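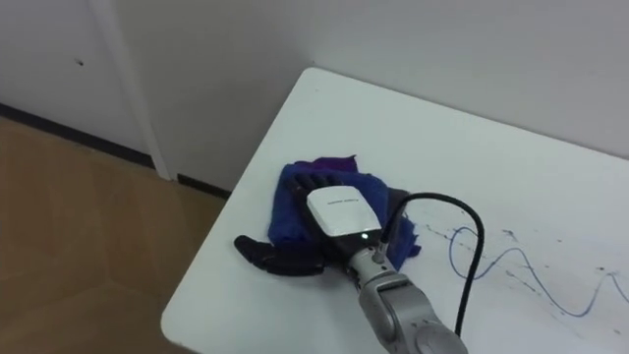 How often should a white desk or table be wiped down?

Once at the end of each working day is enough for most shared rooms, with a more thorough cleaning every week. A surface used for food or glue should be wiped again as soon as that use is over.

Wiping Down White Tabletops: A Guide for Shared Rooms
Posted Jul 9, 2024
By the Skondura Facilities Office

This guide applies to the white desks and tables in all Skondura shared rooms. It replaces the one-page sheet formerly kept in the supply closets. Staff who clean under a separate contract should continue to follow the terms of that contract.

What you will need

One dry microfiber cloth and one cloth for damp work
A small bowl or bucket of lukewarm water
Mild dish soap
A soft brush for the edges
A trash bag

Blue cloths are assigned to desks and tables. Cloths of other colors are assigned to restrooms and kitchens and must not be used on furniture. Please do not use scouring pads, powdered cleansers, or melamine sponges on a white finish. They leave dull patches that show up under overhead lighting and cannot be polished out.

Step 1. Clear the surface

Remove everything from the top, including chargers, coasters, and papers. Place small items in a tray so that they can be returned in one trip. If a height-adjustable desk is in use, bring it to a comfortable standing height before you begin. You should be able to reach the rear edge without leaning your weight on the top.

Step 2. Remove dry dust

Go over the whole surface with the dry cloth. Start at the rear edge, where the desk meets the wall, and draw the dust toward you. Shake the cloth out over the trash bag. Grit left on the surface at this stage will be dragged across it in the next one, and fine scratches on white tops are nearly always the result.

Step 3. Wipe with a damp cloth

Add 2 drops of dish soap to the bowl of water. Dip the cloth, wring it until it no longer drips, and fold it into quarters. Work in straight, overlapping strokes from the far side to the near side. When one face of the cloth looks soiled, turn to a clean one. A folded cloth gives even pressure, while a bunched cloth tends to skip and leave streaks. Bunching is acceptable for a single stubborn spot, where firm pressure matters more than coverage. 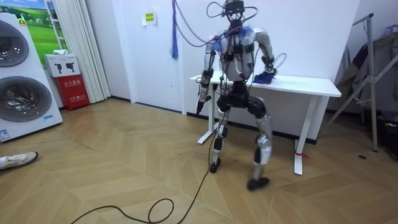

One reader of the earlier sheet wrote that she had always sprayed cleaner straight onto the desk and found that it ran down behind the back edge and dried there in yellow lines. We agree with her conclusion: apply any liquid to the cloth and never to the furniture. Lines of this kind can usually be removed with plain water and the soft brush, provided they are treated within a few weeks.

Step 4. Treat marks and stains

Ink: Dampen a corner of the cloth with rubbing alcohol and dab. Do not rub in circles.

Coffee or tea: Lay a damp cloth over the ring for 60 seconds, then wipe.

Tape residue: Warm the spot with a cloth dipped in hot water and roll the residue off with a fingertip.

Dry-erase marker: Use the Wodent surface cleaner from the supply closet. Rinse afterward with plain water.

Test any product on the underside of the top first. If the finish feels sticky or turns cloudy, stop and report the desk to the Facilities Office. Desks in the Echeverría Building have an older coating and should be cleaned with soap and water only.

Step 5. Finish the edges

The near edge collects more skin oil than any other part of a desk, as it is where hands and forearms rest. Fold a clean part of the cloth over the edge so that it covers both the top and the front, and run it slowly from one end to the other. Repeat on the two sides.
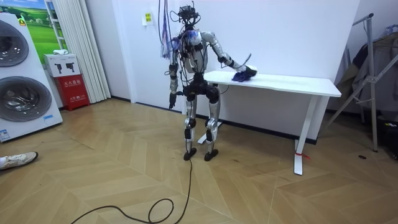 Step 6. Wipe the legs and feet

Use what is left of the damp cloth on the legs, working downward. Pay attention to the base, where shoes leave scuffs. Ribbons, tags, and ties on desk legs should be left in place unless they are soiled. Keep water off wooden floors, and blot any drips at once.

Step 7. Dry and put away

Buff the top with a dry cloth until no moisture remains. Wait a few minutes before returning paper items. Used cloths go into the marked bin and are washed without fabric softener, which reduces their ability to absorb water. Cloths with frayed edges should be thrown out.

The next revision of this guide is planned for September.

Related guides
Caring for Wooden Floors in Shared Rooms
Sorting and Washing Cleaning Cloths
Reporting Damaged Furniture
Skatumetti Storage Shelves: Assembly and Care

Contact the Facilities Office, Room 103 | © Skondura | Back to top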